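Packing bench notes: taping by hand, and what a machine can take over

Updated May 18, 2024

The Harkthorpe workshop sends out small parcels in flat cartons, and readers ask whether the taping can be handed to a robot yet. The answer depends on which part of the job is meant. Carton sealers for uniform boxes have been on sale for decades. An arm that picks up an ordinary tape dispenser and closes whatever carton is in front of it is a harder proposition.

Sealing a flat carton by hand

Close the flaps square before any tape goes on. Hold the carton flat on the bench with the forearm if the lid springs up.

Stick down the first 30 mm of tape and press it with the free hand. Keep that hand in place while the dispenser is drawn along the seam. Tape that is pulled without an anchor lifts and creases.

Run the dispenser past the end of the box, then turn the wrist so that the cutting edge meets the tape under tension. Rub down the tail.

Open cartons can wait upright beside the work, flaps raised, on the side of the hand that holds the dispenser.

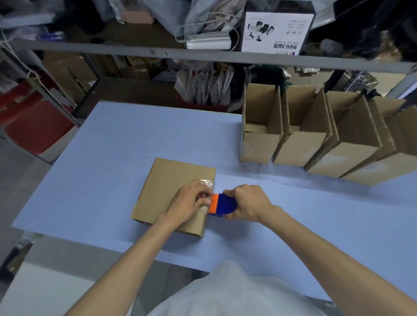
Where a machine stands today

Feeding and pushing: solved, provided the cartons are one size. A belt sealer needs resetting for each change of height, and on mixed orders the resetting takes longer than the taping.

Holding the strip: difficult. The left hand feels the tape begin to slip and presses harder. A gripper without touch sensing carries on pulling.

Cutting: unreliable. Chiyo Sasaki ran an arm with a fixed dispenser at Nemham last July. Of 34 cartons, 4 came off with the tape folded back on itself, all at the cut. Worn blades made it worse.

Finding the end of the roll: still a person's job. A lost tape end stops the machine until somebody picks it free with a fingernail.

When to buy

Iraís Arellano, who runs the benches at Harkthorpe, puts the threshold at 400 cartons a day in a single size. Under that figure, spend the money on a sharp blade and a bench at elbow height.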